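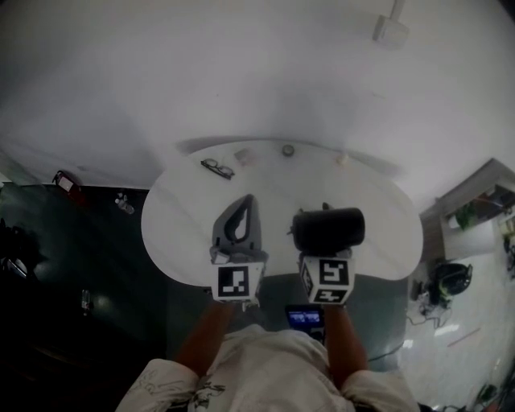

Slide 1. At the white table, a gripper in each hand.

Re-entry passes: what the county rules say and what people get wrong

Leave the title up while people sit down. Start on time even if the back rows are empty.

Say who I am and that I worked on the re-entry desk during the January flooding in Dabbas. Say that I don't speak for the county. If anything I say tonight differs from what is printed on your pass, go by the pass.

Slide 2. Two different orders

An evacuation order tells you to leave. A closure order tells you that you can't come in. Most people think these are the same thing and that both end together. In January the evacuation order for the lower part of Dabbas was lifted at 9 in the morning and the closure stayed on the river road until the next afternoon. People drove home, reached the barrier and were turned around. Some had kids and pets in the car.

Ask for hands: who was in the line at the barrier? Give them a minute if they want to talk, then move on.

Slide 3. Who can get a pass

- Owners who live in the zone full time.
- Renters, with the lease or a utility bill.
- Owners of a second home or cabin, but only in the second stage.
- People who work in the zone, with a letter from the employer.
- Anyone caring for a person who stayed behind. This one has its own form, the short one.

Spend time on renters. The old form asked for a property tax number and a lot of renters read that and gave up. The number is no longer asked for. A lease is enough. A phone bill is not, and I know that annoys people.

The fee is $11 per household. No fee if you are getting any kind of county assistance. Replacement passes cost the same as new ones.

Slide 4. Stages

Stage one is for repair crews, utilities and livestock owners. Stage two is for everyone with a pass. Stage three means the barrier comes down and no pass is needed.

Second home owners will ask why they can't come in during stage one to check on pipes. The answer is in the county rule: stage one is for keeping people and animals alive and getting the power back. A burst pipe in an empty cabin waits. Don't argue it, just say it and go on. If somebody pushes, they can write to the county during the comment period.

Rental guests are not covered by the owner's pass. Flikero and Sulano hosts need to hear this. In Zisau a family had paid for the week and had the host's pass on the dashboard, and the deputy sent them back down the hill. The pass is good for the household named on it.

Slide 5. Numbers from January

145 passes handed out at the desk in Dabbas. 30 applications sent back, nearly all of them for a missing address document. 21 of those were fixed the same day once the person knew what to bring.

Point out that a photo of the document on your phone counts. That would have saved most of those trips.

Slide 6. At the barrier

Have the pass out before you reach the deputy. Every adult in the car shows ID. The pass number is checked against a list, and the list is printed, so a pass issued in the last hour may not be on it yet. If that happens they will call the desk. It takes a few minutes. Pull over where they tell you to.

No trailers in stage two unless it's marked on the pass. Ask for this when you apply. It can't be added at the barrier.

You have to be out by dark in stage two. In January that was set at 5 pm and people were caught out by it. Overnight stays start in stage three.
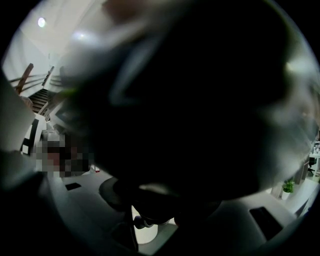 Nadine Najjar wrote in after the Zisau talk to say the overnight rule was never on the printed pass, only on the website, and that her parents found out about it at half past four from a deputy knocking on the door. She is right. The time is now on the front of the pass, in large type. Read her message out if there's time, it is short and she said it was fine to use.

Slide 7. What to do before the next one

Apply now. Passes can be issued ahead of time and they stay good for two years. Put it in the glove compartment with a copy of your lease or tax bill. If you share a car, each household needs its own pass.

If you move within the zone, tell the desk. The pass goes with the address.

Check that your neighbor has one, especially if they rent.

Slide 8. Questions

Likely ones:

Can I send somebody in for me? Yes, with a signed note and a copy of your ID. The person going in shows their own ID too.

What if my ID has an old address? Bring a lease or bill with the new one.

What about insurance adjusters? They count as workers and need the employer letter.

Will the barrier be in the same place? No idea, it depends on the water. Pass anything about the road itself to Bilal Srour.

Hadi Bataineh has the paper forms by the door, English and Arabic. Rafia Chaudhry can check documents until 8:30. We have to be out of the room by 9.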